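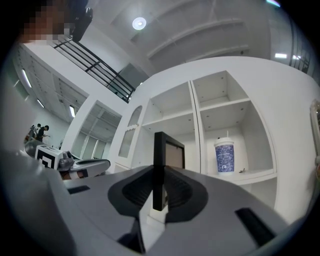

Can a Machine Put Away the Cups Yet?
Final report, Applied Robotics Project, Trirkbridge
Submitted in June

1. Introduction

Our group wanted to answer a small question. In many shops and shared rooms there are things left on shelves: cups, wrappers, papers, cables. Somebody has to collect them at the end of the day. It takes a person very little time and no training. We asked whether a robot arm which costs less than a used car can do the same chore at a level that a shop would accept.

The idea came from a summer job. One member of our group worked at Serotance, a furniture store with a small coffee corner. Customers carry their drinks through the showroom and put them down in the display cabinets. Every evening the staff walked through all rooms and picked up the cups. It was the least liked duty on the list, and also the one most often forgotten.

We limited the work to one object type, the paper cup with lid and straw, and to open shelves. Cups on tables were tested by last year's group and their results were good, so we did not repeat them.

2. Why a cup on a shelf is difficult

At first we thought this would be the easy part of the project. A cup is light, it stands up straight and it has a simple shape. After the first week we had changed our opinion.

The shelf is the main problem. It has a board above it and often a panel on one side, and the arm must come in from the front, nearly level. If the gripper enters too high, it touches the straw. If it enters too low, the fingers meet the shelf board. On a table the arm can come from above and has a lot of free space.

The second problem is the force. A full cup needs a firm hold and an empty cup is crushed by the same hold. From outside they look the same, and a person feels the difference in the first moment without thinking of it. Our gripper had no force sensor. It measured only the motor current, and this signal was noisy.

The third problem is the color. Many cabinets in showrooms are white inside, and many lids are white too. In the pictures from the wrist camera the lid and the panel behind it sometimes melted together, and the software placed the top of the cup lower than it was.

3. Method

We used the Carnura arm that belongs to the department, with two fingers and one wide-angle camera near the fingers. The control program learns from demonstrations. A person holds a gripper of the same shape in the hand, performs the chore in the normal way, and the program learns the connection between what the camera sees and how the hand moves.

In total we used 399 demonstrations. We tried to vary the height of the shelf, the position of the cup and the side from which we approached. We now think that we did not vary the light enough. Most of our recordings were made in the afternoon with the ceiling lights on.

For the test we let the arm make 117 attempts on shelves which were not part of the training. One attempt was counted as a success if the cup was taken out and put in the box standing up, with the lid on, in less than 20 seconds. The time limit was chosen by us. A person is much faster, but we wanted to give the machine a fair chance.

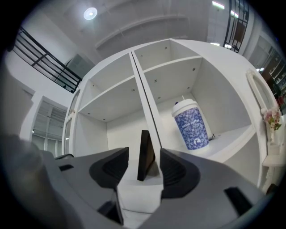
A reader of our first draft objected to the whole question. She wrote that the shop does not pay its staff to pick up a cup; it pays them to notice the cup, to see that there is also a sticky ring under it, to wipe the ring and to move the vase back where it was. A machine that does only the first of these four things has, in her opinion, not done the chore, and the staff must still walk the same round in the evening.

We discussed this comment for a long time and we agree with a big part of it. The paper cup with the "luckin coffee" sleeve, on the floor of a white cabinet with a small cable just behind it, is a good case. For our program the task ends when the cup is in the box. The cable is not in the task. A worker would see it and decide if it should stay. We have no method for this decision and we did not try to make one.

On the other hand, we think that a part of a chore can also have value. The dishwasher does not clear the table, and people still buy it.

4. Results

Fewer than half of the attempts were successful by our rule. If we forget the time limit and the lid, and count only whether the cup left the shelf, then the number is clearly better than half. The difference between these two ways to count surprised us, and we recommend that other groups always write down which one they use. In videos from companies it is usually not said.

The failures were of these kinds, with the most frequent first:

Straw contact. The upper part of the gripper pushed the straw and the cup turned over. With an empty cup this is harmless. With a full cup it would be a bad evening for the shop.

Squeezed cup. The wall of the cup gave in and the lid jumped off.

Stop before the shelf. The arm waited in front of the cabinet and made very small movements until the time was over. We believe it had not seen this kind of view in training.

Wrong depth. The fingers closed in front of the cup, on air.

Cups near a vertical divider were worse than cups in the middle of a compartment. We expected this, but not so strongly.

5. Cost

Without the arm, which was already there, we spent 2000 dollars. The largest part was for the camera, spare fingers and a computer part we had to replace in March. Our own hours are not included. If they were, no shop would order this system.

6. Discussion and further work

Our answer to the question is: not yet for this chore, at this price. The arm can take a cup from a shelf when the shelf is roomy and the light is similar to the training. It cannot do a full round of a showroom, and somebody must stand next to it with a cloth.

For the next group we suggest softer fingers before more data. We spent too many weeks on recording and only one on the mechanical side. We also suggest to record in the morning, with the lights off in half of the sessions, and to include shelves with no cup at all, so that the program learns to leave them alone. Ours tried to pick up a lamp base twice.

The demonstrations and our test sheets are stored on the department drive, in the folder of the spring course.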